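Drakano Robotics, service notice, 1/26/24. We have paused the cabinet-loading task on all Gusau arms after a grip fault in simulation. No hardware was damaged and no person was at risk.

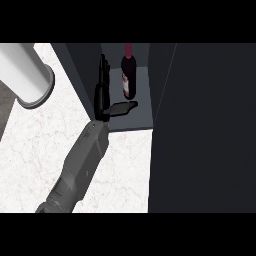 The fault is a late release command. The hand keeps its hold for up to 90 milliseconds after the arm begins to withdraw. With a wine bottle standing on the same shelf, a held item can be dragged into glass.

Our Fulunton team will repeat the task 1,000 times with the corrected timing. Results are due in March.

Until then, operators should keep Gusau arms at 50 percent speed and out of enclosed shelving.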